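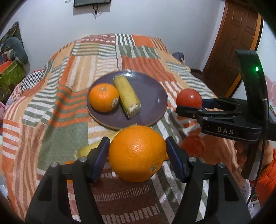 Should produce be sorted before it is placed on a shared plate?
Sorting by type first is the better practice, because firm items such as oranges and corn can bruise softer ones when stacked together.

3.2 Arrangement of mixed produce

The Jasden set covers 1013 arrangements of fruit and vegetables on household dishes. Figure 1 belongs to the group in which a whole orange and corn in the husk share one round plate. Tomatoes were scored separately, as their skin marks easily under light pressure.

Each arrangement was rated on a scale of 0 to 40 for stability and spacing. Items lying beside the plate were recorded as unplaced and received no score. Husks were left on the corn throughout, and surface blemishes on the oranges were noted but did not lead to exclusion. Ratings for the Lins subset are reported in Section 4.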